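Small Jobs, Big Machines

The dishwasher has had my kitchen to itself for years, and I still scrub the roasting pan by hand. That gap, between the chore a machine was built for and all the fiddly ones next door to it, is the most exciting place in robotics right now. I spent a good part of July asking people how fast it's closing, and I came home more hopeful than I left.

My favorite stop was Fondatus, a small outfit that teaches robot arms to do desk and kitchen chores. Savvas Zacharopoulos runs the chore list there, and it's a wonderful thing to read. Fold a dish towel. Pair socks. Put the lid back on a tin. Load a stamp with ink paste, press it on a sheet of paper, leave a mark somebody would accept.

"People ask me for laundry," he told me. "I tell them to come and watch the stamp."

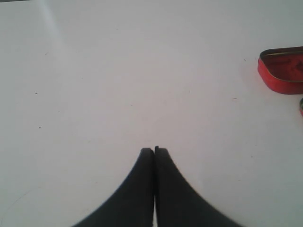
A person stamping a letter makes a dozen corrections without noticing any of them. You feel the paste give a little. You rock the block so the corners print, and you ease off before the paper slides. An arm has to get all of that from a camera and whatever its motors can sense, and it has to do it again tomorrow when the tin is a hand's width to the left. Fondatus had 2,082 recorded tries at the stamping chore when I visited, and Zacharopoulos talked about the bad ones with real affection (he says they teach the most, and I believe him).

What thrills me is how general the newer approach is. Efthymia Mitsotakis-Vlachou spent years programming arms at Spanos, a packing plant, where every move was written out by hand and a new carton size could cost her 3 weeks. Her current project, Gola, starts from demonstrations. She guides the arm through a chore, over and over, and the software works out what those runs have in common. A fresh chore now takes her team an afternoon to start on, and maybe a month to get decent. Decent is her word, and she uses it carefully.

The shop floor is further along than the home, as you'd expect. At Flulon, which makes plastic fittings, an arm sorts parts into bins on the night shift and gets through 60 trays before the morning crew arrives. The bins never move, the light never changes, and no child has left a spoon in the way! A house offers none of those comforts, and a cluttered desk is not much kinder. 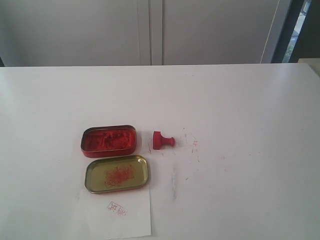

So can I buy a robot that tidies up after me?
For a single, well-defined job you can, and robot vacuums and mowers are good at theirs. A machine that moves from socks to dishes to paperwork is still a lab project, and the people building it wouldn't leave it alone in your kitchen.

Mitsotakis-Vlachou thinks the first useful home arms will be bolted to a counter and do 20 chores or so, slowly, while you're out. I'd take that today. Mine could start with the roasting pan.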